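Replacement Lids for Haltum Cups: Frequently Asked Questions

2 min read 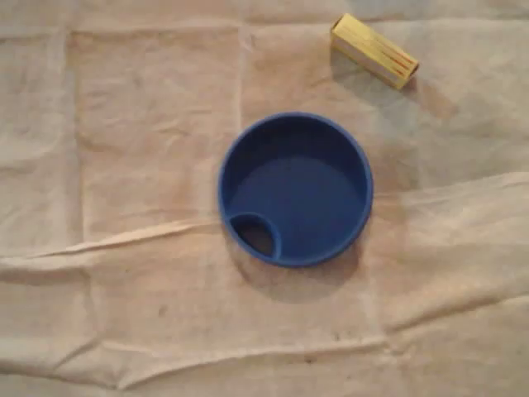

Replacement lids are sold separately from the cup. Check the part number on your order slip before you buy, as lids from the older Sokol series have a different rim and won't seat on a Haltum cup.

Which part number do I need?
The standard lid is part 2614. It is sold singly or in cartons of 144. Cartons are packed in one color only.

Does the lid come with a plug for the drinking hole?
No. The plug is a separate part and is listed on the accessories page. The lid can be used without it, but an open hole will leak if the cup tips over.

How do I fit the lid?
Set it on the cup with the raised rim facing up. Press down with both thumbs at the side opposite the drinking hole, then work around to the hole. Run a finger along the edge to check for gaps. Do not press on the collar of the hole.

Can it go in the dishwasher?
Yes, on the top rack. Use a small bottle brush inside the collar first if there is dried milk or juice in it. Turn the lid upside down so that water does not collect inside the rim.

Can I use it in the microwave?
Remove the lid before heating. Refit it once the drink has stopped steaming.

How should lids be dried and stored?
Dry them on a cotton cloth or a rack, and turn them over once. Stack them only when the inner floor and the collar are fully dry. Store away from stoves and heaters.

My lid has become loose. Can it be repaired?
No. A rim that no longer grips should be replaced. Heating the plastic to reshape it will make the fit worse.

Will it fit a Vumow tumbler?
The small Vumow tumbler, yes. The large one has a wider mouth and needs its own lid.

When are orders shipped?
Fedoslow ships spare parts every Wednesday. Orders received after noon on that day go out the following week. Allow 3 working days for delivery.

Can I return an opened pack?
Single lids can be returned if unused. Opened cartons cannot.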